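The arm in the returns room, one year on

Posted June 2025

I said I would write something once the thing had been running long enough to have an opinion about, and people at work keep asking me if I still hate it. I never said I hated it. I said I didn't believe the slides.

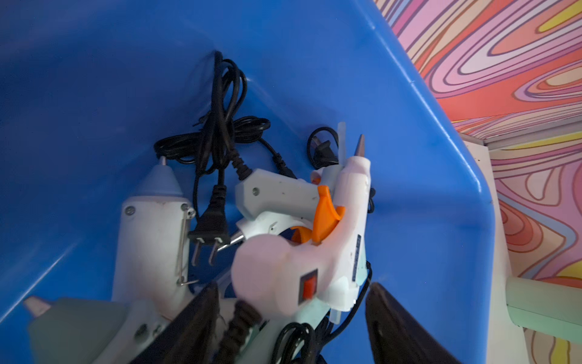 The slides, for anyone who missed my earlier grumbling, came from Vusico, and they promised that the sorting of returned goods would become "a supervisory activity." We are a craft and hobby rental outfit. Schools, camps and party places borrow kits from us, and the kits come back in whatever state a room full of nine-year-olds leaves them in. Somebody has to take everything out of the bins, put like with like, check it, and send it on to be cleaned, fixed or thrown out. For years that somebody was me and three others at Carrasco. Now it's me, one other and the arm.

Let me be fair first. The arm is good at things with a shape. Scissors, paint bottles, wooden blocks, rolls of tape. It picks them up and puts them down and doesn't complain about its back, and my own back is better than it was last July. I no longer lift full bins off the bottom shelf, and I don't miss it. If the pitch had been "this will lift and move the boring stuff," I would have signed up without a fuss.

But the boring stuff was never what took the time. Cords took the time. A glue gun on its own is an easy object. Four glue guns in the bottom of a bin are one object with four handles, because the cords have gone through the triggers and around each other, and when you pull the one you want, you get its friends too. A person deals with this without thinking. You hold one down, shake another, feel for where it's caught, push a plug back through a loop. I couldn't tell you how I do it, and I suspect that's why the arm can't do it yet. It goes in, closes on a gun, lifts, and sometimes the whole family comes up with it. Then it stops and asks for one of us.

That asking is what the slides left out. We had a light put in, and when the light comes on you walk over, untangle whatever it is, press the button and walk back. On a good shift it's nothing. On a glue gun day it feels like having a toddler. I was halfway through a checklist of 59 items last week and lost my place so many times that I started it over. Supervisory activity!

I asked at the last meeting if interruptions get counted anywhere. They don't. What gets counted is items placed. The monthly sheet said 2618, and everyone nodded at it. I would like to know how many of those were placed after one of us had done the hard part by hand. A number like that belongs partly to the arm and partly to the two people standing next to it, and the sheet has only one column.

Then there's the checking. When I sorted by hand I was also looking. You pick up a glue gun and you notice the stain, the loose screw, the cord that's gone stiff where it comes out of the handle. That last one matters, as we send these things to schools. Now the looking is its own station, at the end, with a target of 44 an hour for electrical items – and a person trying to hit a target looks differently than a person who happens to be holding the thing. I've caught myself doing it. Management wants the target at 50 by the fall. I've put my objection in writing and got a friendly reply.

I don't think the machine is a con. The technician from Privitz who comes in to adjust it is patient, listens to us, and was the first to say out loud that cords are hard. Our sister site at Nandham solved half the problem with a bag of hook-and-loop straps and a note to customers asking them to wrap the cord before packing. It cost next to nothing, and it would have helped us just as much back when there were four of us and no arm.

As for the two who left the room, one moved to dispatch and likes it. The other took the payout and doesn't talk to us much. I was told at the start that nobody would be replaced, only "freed up," and I still don't know what to do with that phrase when I see an empty coat hook every morning.

So, do I hate it? No. I'd keep it for the lifting alone. I would also like a second column on the sheet, the target left where it is, and a few hundred of those straps. I've asked for the straps twice now. The form is with purchasing.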